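4.2 Viewer talk between series

The second part of the study looks at what people say about a competition programme when it is off the air. Most earlier work on audience talk has dealt with the hours around a broadcast, when posts are frequent and easy to gather. Much less has been written on the gap between one series and the next, which for a craft or baking contest can last most of a year. We wanted to know whether viewers keep talking in that gap, and what about.

The material comes from the public message board attached to Drulta, a small listings site that covers factual and lifestyle television. We followed the threads for one programme, a regional upholstery contest made by Keane and filmed in a former chapel at Skomumcombe. The programme was chosen for practical reasons. Its audience is modest, its threads are not split across several boards, and the moderators agreed to let us keep copies of posts that were later removed. The final was shown in March, and we took the morning after it as the start of the gap.

Threads were sampled over 26 weeks. Each week we took the 30 most recent posts that mentioned the programme by name or by its usual short form. In weeks with fewer posts than this we took all of them. Two coders read every post and gave it one main topic. Where they disagreed, the post was read again by both together and a topic was settled on. Posts that only quoted another post, or that were plainly advertising, were set aside before coding.

The largest topic was the return date. Viewers asked when the next series would start, passed on what they had heard, and corrected one another. Very few of these posts gave a source. A typical one said that filming 'must be done by now', going by the length of the previous gap. When Keane put out a short notice on 27th June confirming that a further series had been ordered, the tone of the threads changed within the day. Questions about whether the programme would return stopped, and questions about who would be judging took their place.

The second topic was former contestants. Posts here were warmer and longer than elsewhere on the board. Viewers reported having bought a footstool from a semi-finalist, or having been to a weekend class run by the previous winner. There was some argument over whether the right person had won, but it was confined to a small number of regular posters and had mostly died down by early summer.

The third topic was the format itself. Viewers wanted longer main tasks and less time given to the timed round, in which contestants strip a chair against the clock. Several said that they had first watched for the craft and stayed for the people, while others complained that the judging had become too soft. Suggestions for new tasks were common and often detailed - one poster set out a full week on caravan seating, with a materials list.

Coding was done in Zamisico, a general labelling tool that shows one item at a time and stores the coder's choice beside it. The tool takes text and still pictures in the same queue, so posts with attached pictures did not have to be handled separately. Items of both kinds are opened at full size before a topic can be entered (Figure 3).

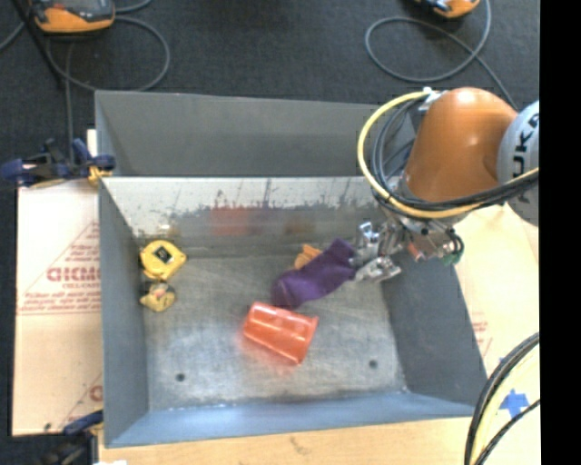 Figure 3. Robot arm reaching into a grey metal bin.

Agreement between the coders was good for the return date and for former contestants, and weaker for the format. The trouble lay mainly with posts that praised a contestant in order to criticise a task. We kept the single-topic rule all the same, as allowing two topics made the weekly figures hard to compare.

Two limits should be noted. The board is open to anyone, but its regular posters are few, and a single lively exchange could fill most of a week's sample. We also have no way of telling how many people read the threads without posting. The short survey described in section 4.3 was put to registered readers of the board, including those who had never posted, and asked how often they had looked at the threads during the gap and what they had hoped to find there.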